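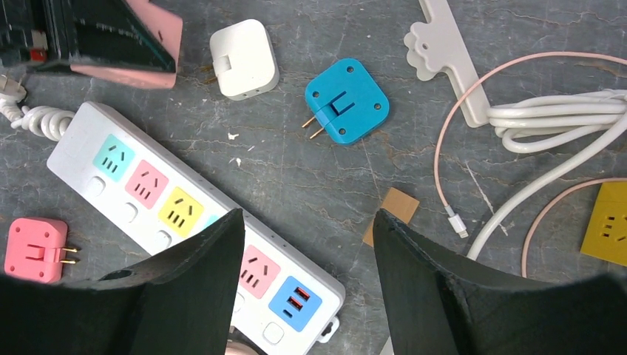 A power strip with colored outlets on a gray, marble-veined work surface.

Clistelix Opens Its Dairy-Free Dessert Collection to Home Bakers Everywhere

FIKTHORPE, 10th July. Clistelix, the small baking and recipe company that many readers will know from its weekly dairy-free newsletter, is very happy to share that its full Dairy-Free Dessert Collection is now open to everyone, free of charge and with no sign-up needed. The collection brings together 900 recipes for cakes, puddings, pies, bars, frozen treats and cookies, every one of them made without milk, butter, cream or cheese, and every one written for an ordinary home kitchen with an ordinary oven.

Until now the recipes could be read only by newsletter subscribers, who have been wonderfully patient with us as we moved everything over from the old pages. (Some of you wrote in May asking where the lemon pudding cake had gone. It is back, and the baking time has been corrected.) We have been looking forward to this for a long while, and it feels good to finally be able to point a friend or a neighbor to the whole shelf of desserts at once instead of sending recipes along one by one.

Baking without dairy can be a little discouraging when you are new to it. Butter does a great deal of quiet work in a cake, and simply swapping in whatever tub happens to be in the refrigerator will sometimes give you a flat cookie or a greasy crumb. Many of us at Clistelix learned to bake this way when someone at home developed a milk allergy, and we remember very well the birthday cakes that sank in the middle and the frosting that slid off onto the plate. The new collection is written with those first few months in mind. Each recipe says plainly which kind of fat it was developed with, whether a stick-style plant butter, a neutral oil or coconut oil, and tells you if another one can be used in its place. Where a swap will not work, we say so at the top of the page, before you have gotten out the mixing bowl.

The milks get the same treatment. Oat milk browns nicely and is our usual choice for muffins and quick breads. Soy milk curdles well with a spoonful of vinegar and makes a very good stand-in for buttermilk, so you will see it in the red velvet cake, the biscuits for strawberry shortcake and the old-fashioned doughnuts. Full-fat coconut milk goes into most of the puddings and nearly all of the ice creams. Almond milk is thinner, and we have kept it mostly for glazes, though there is a rice pudding in the collection that uses it and that we would not change for anything.

Readers can browse by type of dessert, by main flavor, by time of year or by the pan they already own, and that last one was the most requested feature by far. If all you have is a loaf pan and a muffin tin, you will find plenty to keep you busy. There is also a filter for recipes that leave out eggs, and another for recipes without nuts, as so many families are working around more than one thing at the same table.

Alongside the recipes there are 18 short guides on the basics. They cover such matters as whipping chilled coconut cream without it turning grainy, getting a pie crust to flake with plant butter, reading a chocolate label for hidden milk solids, and freezing cookie dough so that it bakes up as well in a month as it does today. The guide to caramel sauce is especially long, and we make no excuse for that. Caramel deserves it.

The collection was put together over several seasons in the Clistelix test kitchen in Fikthorpe, with a great deal of help from our friends at Olszewski, the family-run bakery in Trelent that has been making dairy-free celebration cakes for its own customers for many years. Olszewski has very generously shared four of its house recipes for the launch: the poppy seed roll, the plum cake with cinnamon crumb topping, the chocolate layer cake that sells out before every holiday, and a soft honey cookie that keeps beautifully in a tin. All four have been scaled down for the home oven, which took more tries than any of us expected, and the poppy seed roll in particular now comes with a set of step-by-step notes on rolling and sealing the dough.

To celebrate, Clistelix and Olszewski will be setting out a dessert table at the Olszewski shop in Trelent throughout the opening week of the collection. Visitors are welcome to stop in for a small plate of whatever has come out of the oven that morning and to take home a printed recipe card. The cards are free while they last. Please do let the counter know about any allergies before tasting, as the bakery also handles wheat, eggs and nuts.

New recipes will be added every month, starting with a batch of late-summer fruit desserts that includes a peach cobbler, a blueberry buckle and a no-bake lime pie. We would love to hear what is missing. If there is a dessert your grandmother made with a pint of cream and you have given up hope of ever eating it again, send it to us and we will see what we can do. Requests can be left at the foot of any recipe page, and we read all of them, even if it takes us a little while to answer.

The Dairy-Free Dessert Collection can be found on the Clistelix website under Desserts. Existing newsletter subscribers do not need to do anything, and their saved recipes and notes have been carried over. Pages can be printed with or without photographs, in regular or large type.

About Clistelix
Clistelix is a baking and recipe company based in Fikthorpe. It publishes dairy-free recipes for home bakers, a weekly newsletter and a small range of printed recipe cards.

About Olszewski
Olszewski is a family-run bakery in Trelent specializing in breads, cookies and dairy-free celebration cakes made to order.

Press contact
Editors who would like to reprint a recipe, borrow finished dessert photographs or arrange a visit to the test kitchen are invited to write to the Clistelix press desk through the contact form on the website. Recipes may be reprinted in full with credit to Clistelix. For the four house recipes, please credit Olszewski as well.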